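# How do you teach a robot to tidy up?

You learned to put things away by watching someone and then having a go (and being told to do it again!). My robot learns in nearly the same way. It has 2 arms, it's called Pundex, and my job is to show it what to do, over and over, while a computer remembers every move. Each go is called an example. We want 2000 of them, and we've got 800 so far.

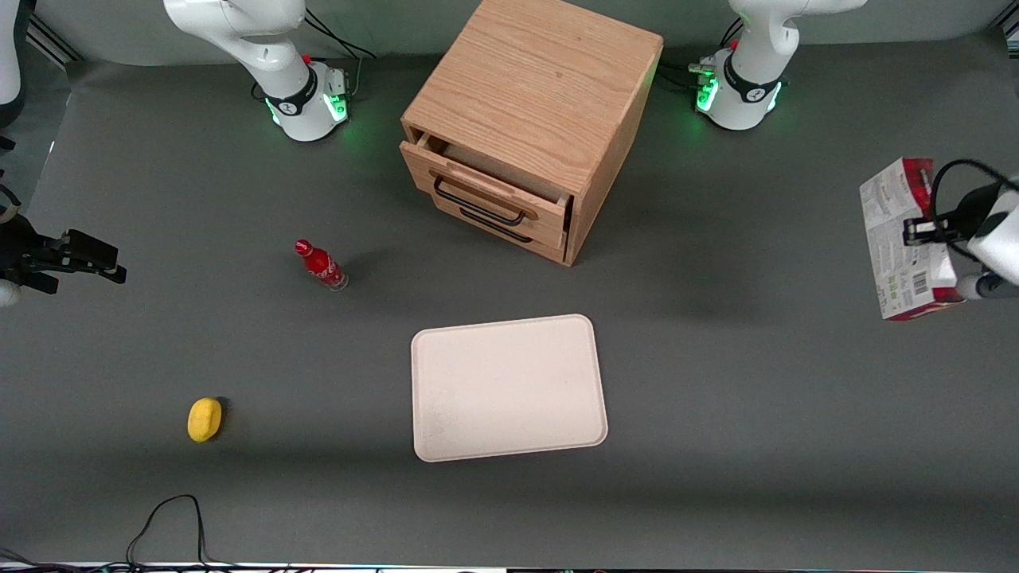 Szymon wonders why one really good example isn't enough. Well, imagine you'd only ever caught one ball, thrown from one spot. You'd be brilliant at that throw and hopeless at the next one! So I keep changing things. I turn the tray a bit, or slide the bottle over, and then I start again. 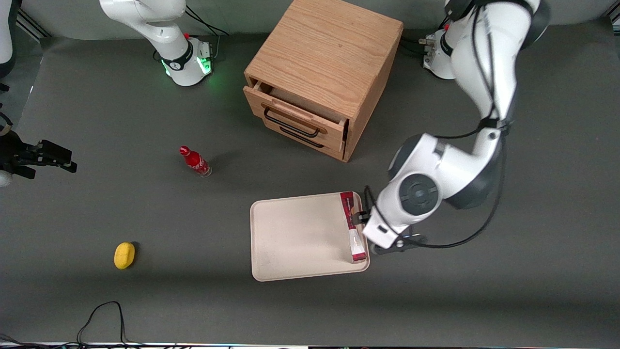

*One arm holds a red box by the tray.*

While the arms move, the computer saves two sorts of thing: pictures from the cameras, and numbers that say how far each joint has bent. Later it goes through the lot, looking for patterns. "When the box is there, the arm goes like this." That bit is called training, and ours runs all night long.

Cameras can sit in different places too. One might look at the whole table, and another might ride along near the gripper, so it gets a close look at whatever the fingers are heading for. 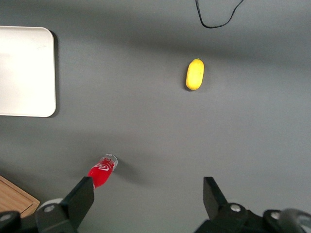 I make mistakes, of course. On a bad afternoon in February I had to throw away 8 examples in a row, and I was pretty grumpy. Then I had a biscuit and started on the next one.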